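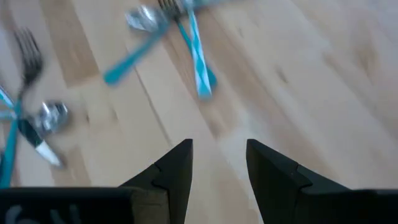 A parish that wishes to open its church or hall for private prayer on weekdays should begin by settling which part of the building will be used, and for how long. A single side chapel or a cleared corner of the nave is normally enough. Choose a place with daylight where possible, and look at it at the time of day proposed for opening. Strong light on a pale wooden floor, with long blond boards that turn almost cream where the brightness falls, may be pleasant at noon but tiring for a person who has come to sit and read with eyes lowered. Chairs can usually be turned so that the brightest part of the floor lies behind them.

This page sets out the steps followed by congregations in the Parville district. It applies to Onia, Koltidbridge and the smaller churches served from them. Congregations elsewhere are welcome to adapt it, subject to the rules of their own denomination.

Step 1: Obtain agreement

Write to the minister or priest in charge with a short proposal stating the hours, the area to be used and the entrance that will be unlocked. Where the building is shared with another congregation, both must agree in writing. The proposal should also be placed on the agenda of the next church council meeting, and the decision recorded in the minutes.

Congregations whose building is held in trust should check the trust deed before going further. Most deeds permit worship and private devotion without restriction, but a few limit public access to certain hours. The Nwankwo Fund, which makes small grants to churches in the district, asks to see a copy of the minute with any application.

Step 2: Inform the insurer

Tell the insurer that the building will be open at times when no service is being held. State whether a steward will be present. If the church is to be left unattended, the insurer may ask for silver, portable candlesticks and loose electrical items to be locked away. Keep the insurer's reply with the church records.

Step 3: Set the hours

Start with two hours on two weekdays and keep to them for a full three months. Hours that change from week to week are the most frequent cause of complaint. At Koltidbridge the chapel opens from noon until two o'clock, which allows people working nearby to call in at lunchtime. Onia opens in the early evening, before the said service.

If a funeral or wedding falls within the published hours, put a notice on the outer door at least a day beforehand and give the time at which the building will reopen.

Step 4: Prepare the space

Set out no more than a dozen chairs, with room between them for a wheelchair. Place a small table within reach of the entrance and put on it:

Large-print copies of the psalms
A book or box for prayer requests
A card giving the times of services
A card giving a telephone number for pastoral help

Prayer requests should be collected each time the building is closed. Requests containing full names or details of illness must not be read aloud unless the writer has given permission. A line to this effect should be printed at the top of each page.

Candles may be offered only when a steward is present. They should stand in a metal tray of sand, well away from curtains and paper. Check that all flames are out before locking up.

Step 5: Arrange a rota

Each steward should serve for one hour at a time. Stewards are there to greet visitors quietly and to answer questions if asked. They should not begin a conversation with a person who is praying. All stewards must complete the safeguarding training required by the denomination before their first turn, and the safeguarding officer's contact details should be displayed inside the door.

Step 6: Meet the costs

The main costs are heating, lighting and printed material. Koltidbridge spent 759 pounds in its first year, of which 201 pounds went on signs and large-print books. Grants of up to 249 pounds are available from the Nwankwo Fund towards first expenses. The fund does not pay for heating or for repairs to the building. Applications are considered in May, and forms may be obtained from the Parville district office.

Step 7: Review

After three months, report to the church council on the hours kept, any difficulties met by stewards and any comments left by visitors. The council should then decide whether to continue, alter or end the arrangement. Changes to the hours should be announced at services and shown on the outer door for four weeks before they take effect.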